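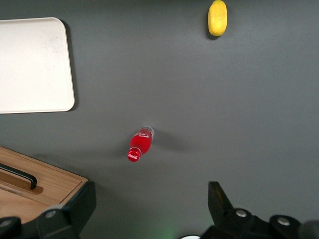
The owner of Zistetti rents out table props for children's parties, school plays and small photo jobs, and she has been doing it for over 2 years from a unit behind a tire shop. She did not plan on props. She bought the stock of a closing party store because she wanted the shelving, and the shelving came with bins. When I asked what goes out most, she said it was the plain stuff, and she meant things like a cream-white tray, a light wooden box, a small red Coca-Cola bottle or a piece of something yellow and lemon-shaped. "People come in asking for a whole diner or a whole farm stand," she said. "They leave with a tray and a box and a few bits to go on them."

The catalog has 351 items in it. She keeps it in a spreadsheet and prints it out when it changes enough to bother her. Each line has a bin number, a size, a color and a note on wear. She is strict about the wear notes. A tray with scuffs is listed as a tray with scuffs.

"I used to send back pictures that made everything look new," she said. "Then a mother opened the bag at home and called me, upset, and she was right. Now I write down the scuffs. Nobody has called about a scuff since."

Trays are her favorite thing to rent because they stack and they are hard to ruin. Light colors go first. She says a dark tray disappears on a dark table and a light one gives the eye somewhere to land, so she steers people toward white or cream unless they have a white tablecloth. She wipes them with dish soap and warm water. Bleach turned one batch yellow early on, and she cut those up for drawer dividers.

Boxes are more trouble. Wood picks up stains and it picks up smells. She had a set come back from a school play in February smelling of onions, and it took until spring to air out. She does not varnish them. "Customers want them pale," she said. "Once you put a coat on, they go orange under a lamp."

The play food sits in the bins closest to the door. Lemons, she told me, are the one fruit every customer recognizes from across a room. Apples get mistaken for tomatoes. She buys the fruit from a wholesaler called Petrenko, who sells by the case and does not split cases, so there is a lot of it.

Bottles she handles with more care. Small ones roll, and she stores them on their sides in a shallow drawer lined with felt. When a customer sets up a table at the unit to see how things look together, she lets them lay a bottle down if they like it that way. "It looks less like a shop," she said. "I stand everything up out of habit. Other people have better ideas than me about that."

Her charge for a small table set is 139 dollars for a weekend, with the deposit on top. She used to itemize and gave it up when the bills got longer than the rentals. The bookings run through Plutus, a scheduling program her nephew picked, and she says it does what she needs apart from the reminders, which go out at five in the morning.

I asked if she wanted to grow. A party planning company, Odosance, offered to take the whole stock last year and run it from their warehouse. She went to see the warehouse and came home. The aisles were fine, she said, and the people were polite, but the bins were going to be sealed and stacked four high.

"I like to be able to reach in," she said. "Somebody tells me they need one more thing for the corner of a table, and I can go and put my hand on it."

She is open mornings until noon, and by appointment after that.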